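Caring for old books and letters at home: tips for family history keepers

Many of us have inherited a box of letters, a diary or some school history books, and we don't know what to do with them. I have collected my tips during the years when I worked with the papers of my husband's family in Gridmont.

Wash your hands with plain soap and dry them well. Cotton gloves are not so good for paper, as you feel less and can tear a corner.

Remove rusty paper clips slowly. Put a small piece of stiff plastic under the clip, and slide the clip over the plastic. Don't pull.

For dust, use a soft brush and go from the spine to the outside of the page. A make-up brush is fine if it is new.

Never use sticky tape on a torn letter. It becomes yellow and the glue goes into the paper. Put the pieces together in one clear sleeve. 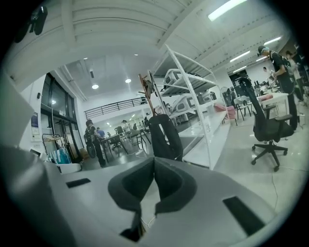
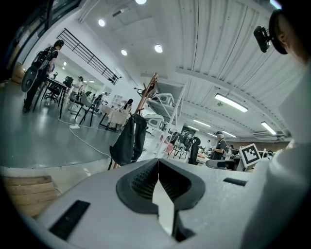
A white metal shelving rack in the first picture, the high white ceiling in the second.

Keep the boxes off the floor and away from an outside wall. The shed and the garage are too damp in winter and too hot in summer. I use the bottom of the linen cupboard.

Don't fill a box too full. My largest box has 190 letters in it and this is already tight. For the 473 postcards I bought narrow boxes from Imard, with acid-free card between the years.

Write on the back of photographs only with a soft pencil, near the edge. Ballpoint makes a line which you can see from the front.

If you scan, choose 300 dpi for letters and more for small photographs. Save one copy on a drive that stays at another house.

Silverfish like old glue. Vacuum the cupboard in July and again before Christmas, and look behind the skirting board as well.

Last updated 30/07/2026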